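Minutes, preparation of the open day at Jarkon
Chair: Lenuța Rusu
Present: the handling group, two guests from Vemmont
Start: 2 p.m.

1. Minutes of the last meeting were accepted without change.

2. Open day. It stays on Sunday. Visitors will come in three groups, and each group sees the fruit demonstration first and the Chiriac line after. Lenuța asked that the explanation is kept short — last June the second group had to wait in the corridor.

3. Demonstration. The guests from Vemmont saw the fruit table and asked if children may choose which fruit goes next. Agreed, but the children stay behind the barrier and say the name of the fruit aloud.

4. Costs. The offer from Ellivo for barriers and printed signs is 2720 euros. Accepted. Lenuța will sign the order.

5. Other. Parking for the guests is still open. To be answered by e-mail.

Attachment to item 3:
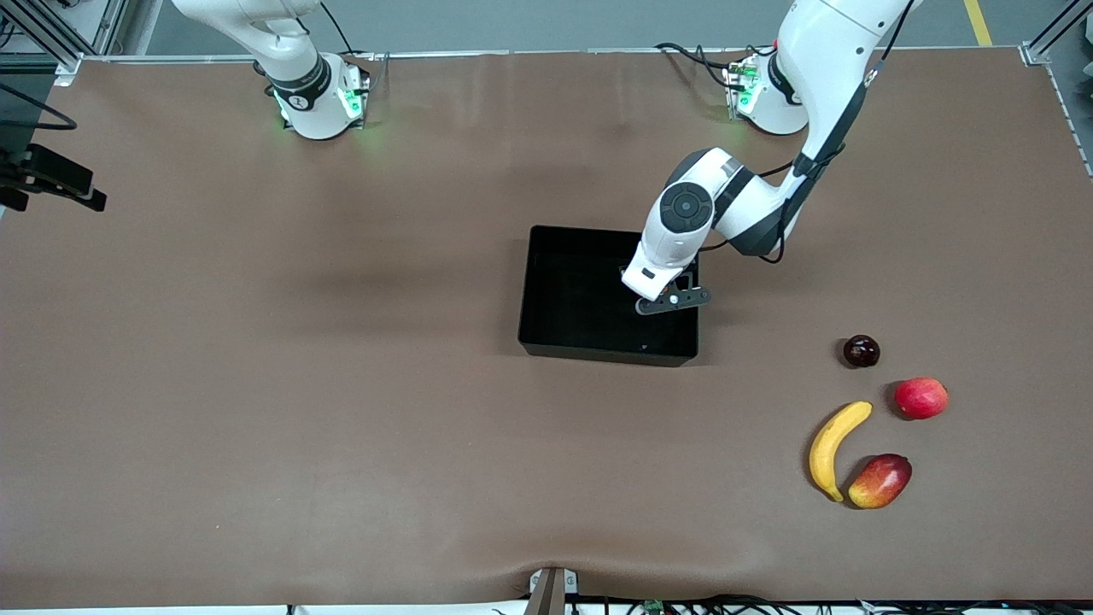
Fruit table with the two arms, the left one over the tray.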